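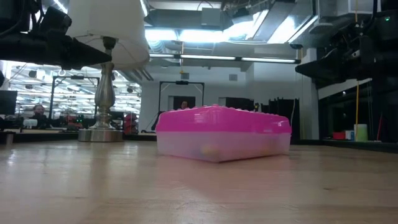
Gradell Two-Arm Bench Kit

Home / Kits / Arms / Gradell Two-Arm

Updated Monday, December 2, 2019

Gradell is a pair of robot arms you build yourself and hang over an ordinary table. The arms come down from either side and share the space in the middle, so they can hold a thing with one gripper and work on it with the other. Once you've had two arms going it's very hard to go back to one! Lids, drawstring bags, jar tops, a sheet of paper that needs folding: all the stuff that used to slide away from a single arm is suddenly worth trying.

The design came out of Hevance, our shared workshop, where Minttu Lahtinen wanted arms that could be put over whatever table was free, and Raimo Savolainen wanted a reason to use the big printer. The kit you can order now is the third full version. The first one worked for an afternoon. The second one worked fine but took two people and a lot of patience to get apart when a cable failed. This one comes apart with a single hex key and we are very, very happy about that.

What's in the kit

Left arm and right arm, unassembled
157 printed parts, bagged by joint and labeled
All motors, with horns already fitted
Two grippers with spare finger pads
Salminen controller board, one per arm
Motor cables, cut to length and crimped
Cable sleeve and reusable ties
Hanging brackets for square metal frame
3 mm hex key (the only one you need for the arms)
Printed build book, spiral bound so it stays open on the bench

What's not in the kit

A table, a frame to hang the arms from, a computer, and power supplies. We used to include the supplies, but people kept ending up with the wrong plug. The build book has a page on what to buy and what to look for on the label. You can also order the bare motor set if you have a printer and would like to do the plastic yourself. The files are free to download either way.

Choosing a frame

Most of the emails we get are about the frame, so here's the long answer. The arms are light for what they do, but they swing, and a frame that feels solid when you lean on it can still shake enough to spoil a careful grasp. Black metal shop framing is what we like best. It's cheap, it bolts together, and you can move a crossbar a little without starting over. Wood works too if you brace the corners. Raimo built one out of an old bed and it held up through a whole summer, though the corners needed tightening more often than he likes to admit.

Put the shoulders high enough that the elbows clear the tallest thing you plan to leave on the table. This sounds obvious until you want a table lamp in the middle of your work area. Then you discover that elbows go places you didn't plan for. Minttu's advice is to set your tallest object on the bench before you drill or clamp anything, then move the arms by hand with the power off and watch the elbows, leaving the grippers for later.

The build

Allow 9 evenings if this is your first arm. You can go faster, and people do, but the shoulder is worth taking slowly. It has the most screws and the most cable, and if the cable is twisted there you'll feel it in every joint after it.

Start with the left arm. The book follows the left arm step by step and then has a shorter chapter for the right, which is a mirror of it. Please don't build both at once. It looks like a time saver and the bags get mixed up, and left and right elbow brackets are close enough to fool you until the last bolt.

Motors get their ID numbers before they go in. There is a small tool for this in Flostia, the software we use and recommend, and it takes a few minutes per arm. Write the number on the motor with a paint pen as well. You will be glad of it the first time you have to find a bad connection up inside the black plastic under shop lighting.

Cables are the part we changed most since August. They used to run inside the forearm, which looked lovely. Now they run outside in loops, held with ties you can open again, and the arms look a bit shaggier for it. We think that's a good trade. A cable that has room to move lasts longer, and you can swap one without taking the wrist off. Leave a loop at the elbow big enough to put your hand through, then check it with the arm fully bent and again with it fully straight.

First power-up

Clear the table for this one. Keep a hand on the power switch and bring up one arm at a time. The Salminen board shows a steady light when it has found all its motors; if it blinks, the number of blinks tells you which joint it stopped at, and the trouble is nearly always the plug just before that joint.

Run the slow wave. It's a tiny program and it does nothing useful, and every person who has built one of these at Hevance has called somebody over to look. Enjoy it!

After that comes the two-arm check, where the grippers meet over the middle of the table at low speed. Do this before you put any objects down. If they meet off center, fix it in the frame first and in the software second.

Things to try first

A plastic tub with a lid. This is our favorite starter job and we keep coming back to it. The one on our bench has a bright pink lid with raised round bumps like a toy brick, and a frosted tub with something yellow inside. A tub is big enough that small errors don't matter much, and the two arms have different work to do: one steadies, the other lifts. Put a light object inside so there's something to go after once the lid is off. Cloudy plastic is a nice extra challenge if you're using a camera, as the thing inside only shows as a blur of color.

A lamp. Don't pick it up, just reach past it. A table lamp with a fabric shade is a friendly obstacle for learning how much room your arms need. Take the bulb out first. Try it with the lamp off to one side of your tub, then move it closer when you feel brave.

A folded dish towel. Harder than it sounds. Save it for the second week.

Shiny tabletops

A polished wood table is perfectly good to work on, and it's pleasant to sit at. If you add a camera, be ready for reflections. Overhead tubes show up in the finish as pale patches, and a glossy lid will pick up a streak of its own. You can put down a mat, or shift the lights, or do what Minttu does and leave it all alone so that the programs learn to cope with a normal room. Her results have been better than Raimo's, who used a mat. He has asked us to mention that his arms were also older.

Working in a shared space

Arms over a table draw a crowd. If your workshop is open plan, like ours, think about where people walk. A curtain behind the bench helps with glare and tells passersby where the work area stops. Keep the switch on the side people come from. And when you leave, park the arms up and out, with the grippers clear of the tabletop, so the next person can use the surface.

Size and load

Each arm will lift a full coffee mug at arm's length and a good deal more close in. We don't publish a bigger promise than that. If you need to move heavy things, this is the wrong kit and we'd sooner tell you now. The two arms together cover a regular dining table, apart from the far corners.

Noise is low. You can hold a conversation beside them, and at night in an apartment they're quieter than a dishwasher. The gripper makes a little zip when it closes that we've grown fond of.

Spares

Finger pads wear out and are meant to. They come in packs of 5 and press on without glue. Gears in the wrist are the next thing to go, usually after a collision, and we keep them in stock singly. Every printed part can be ordered by the number in the build book, or you can print your own overnight.

Questions we hear a lot

Can I build just one arm?
Yes. Order the left. The right can be added later and the frame brackets fit either way.

Do I need to know how to solder?
No. Everything plugs in. A crimp tool is handy if you want longer cables.

Will it run from a laptop?
Ours has for months. Flostia is not demanding unless you hook up several cameras.

Can kids help?
The build is great with kids who like small screws. Keep hands off the table once the power is on, same rule as for adults.

Is the color a choice?
The kit parts come in black. Print your own and you can have anything you like. We've seen a set in mint green and were a little jealous.

Can I see one running before I order?
Come by Hevance on an open evening. Write ahead so one of us can have the arms warmed up and a table free, and bring something for them to open.

Orders ship in the sequence they come in. Raimo packs the bags, Minttu answers the mail, and build questions are welcome before you buy as well as after.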